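About Ellwood Mugs

Hi, I'm Bianca!
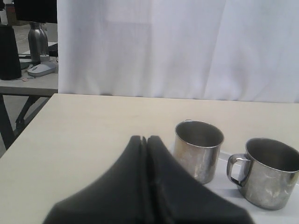
Two of the steel mugs, on a white sheet.

I started Ellwood in my kitchen in Jonolcombe with 13 old camping mugs and way too much coffee. My friends kept asking to borrow them for cookouts (and kept giving them back, bless them), so I bought more, and then a school called about a field day and wanted 104. I said yes before I'd checked the closet!

These days we rent stainless steel mugs to fairs, weddings, schools and anyone else who is tired of filling trash bags with paper cups. Roman Szczepańska joined me in June 2022 and runs the wash and the deliveries, and he's a lot better at stacking than I am. We own 2846 mugs now, in a mix of shapes, some straight and some a bit wider, and they all go out together.

Are they shiny and perfect? No! They get scratched and smudgy-looking and we love them that way. A mug only leaves us if the handle goes loose or the rim gets bent enough to bother your lip.

Orders start at 21 mugs, and we bring them to you and pick them up dirty, so please don't wash them. August fills up fast, so write to us early if you're planning a summer party. Or just stop by the shop, the coffee's usually on and Roman will want to show you his shelves.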